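Relatório de projeto – Unidade Curricular de Robótica Aplicada
Grupo Stiser
Redação: Aarti Pal
Sábado, 13 de junho de 2026

Comparação de duas entradas visuais para uma política de preensão em simulação

1. Motivação

O nosso projeto parte de uma pergunta bastante simples: quando um robô de dois braços aprende a pegar produtos de mercearia por imitação, quanto ele depende da câmera que está no pulso, e quanto depende da câmera que vê a mesa inteira? Na proposta inicial eu escrevi que a câmera do pulso seria suficiente. O orientador pediu que eu demonstrasse isso com dados, e o presente relatório é o resultado desse pedido.

O trabalho foi feito por completo em simulação. O laboratório Khurana tem um braço real, mas o tempo de uso é dividido entre várias turmas e não seria possível repetir as condições de modo igual em cada teste. Usamos o simulador Adeck, que permite guardar as imagens de todas as câmeras no mesmo instante.

2. Ambiente e dados

O ambiente contém uma mesa, dois braços com garra e cinco produtos: uma lata de sopa, uma lata de atum, uma lata retangular de carne e duas caixas pequenas. O alvo é sempre a lata de carne. Os demais produtos servem como obstáculos e como distração visual, e as posições são sorteadas no começo de cada episódio.

O conjunto de demonstrações foi gravado por teleoperação e tem 3860 episódios depois da limpeza. Retiramos os episódios em que o operador deixou cair o produto ou em que a gravação foi interrompida. Para a avaliação, cada política executou 1000 tentativas, com posições que não aparecem no treinamento. Repetimos o treinamento com 3 sementes aleatórias, e todos os valores deste relatório são médias das três.

Na fase inicial de muitos episódios a câmera do pulso vê apenas os dedos da garra e a superfície cinza da mesa. Este ponto é importante para a discussão dos resultados. 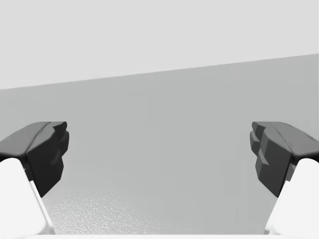
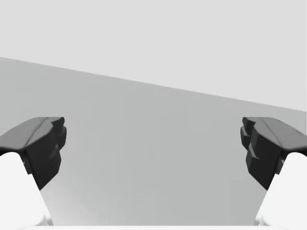
As duas primeiras vistas mostram a garra aberta sem produto entre os dedos; a terceira mostra a mesa com os cinco produtos.

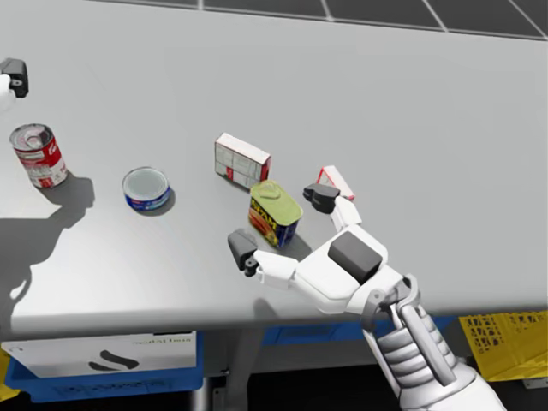 3. Método

Treinamos duas políticas com a mesma arquitetura. A política P recebe somente as imagens dos pulsos e os ângulos das juntas. A política M recebe também a imagem geral da mesa. O codificador visual tem o mesmo tamanho nos dois casos, e o número de passos de treinamento é igual. A única diferença é a quantidade de entradas.

Uma tentativa conta como sucesso se a lata fica levantada acima da mesa até o fim do episódio. Se o braço toca a lata mas não a levanta, registramos como contato sem preensão. Esta segunda categoria foi sugerida pela colega do grupo Hollilby, que teve no semestre passado uma dificuldade parecida para interpretar as falhas.

4. Resultados

A política M teve uma taxa de sucesso 29 pontos percentuais maior que a política P. Eu não esperava uma distância tão grande. Nos episódios em que a lata já está visível na câmera do pulso desde o primeiro instante, porém, a diferença entre as duas fica pequena e muda de sinal conforme a semente.

A maior parte das falhas da política P acontece antes de qualquer contato. O braço desce em uma região vazia da mesa, fecha a garra e depois fica oscilando quase no mesmo lugar. Na política M as falhas são de outro tipo: o braço chega perto da lata, mas um dos dedos encosta na tampa e empurra a lata para o lado. Isso ocorre mais quando uma das caixas está próxima do alvo.

5. Discussão

A explicação que me parece mais provável é a ambiguidade da vista inicial. Duas imagens do pulso podem ser muito parecidas e corresponder a lugares bem diferentes da mesa, e a política P precisa escolher uma direção sem informação sobre o alvo. Tentei reduzir o problema dando à política um histórico curto de imagens. O ganho foi modesto, e o treinamento ficou bem mais lento – por isso não incluí essa variante na comparação principal.

Existe uma limitação que devo mencionar. A textura da mesa é muito uniforme no nosso ambiente, e uma mesa real, com riscos e reflexos, talvez forneça referências que a câmera do pulso poderia aproveitar. Também não variamos a iluminação.

6. Trabalho restante

Até julho pretendo repetir a avaliação com uma mesa texturizada e com a lata de sopa como segundo alvo. O código de avaliação já aceita a troca do alvo, mas as demonstrações novas ainda precisam ser gravadas. Os arquivos de configuração das duas políticas estão na pasta do grupo, junto com as tabelas por semente.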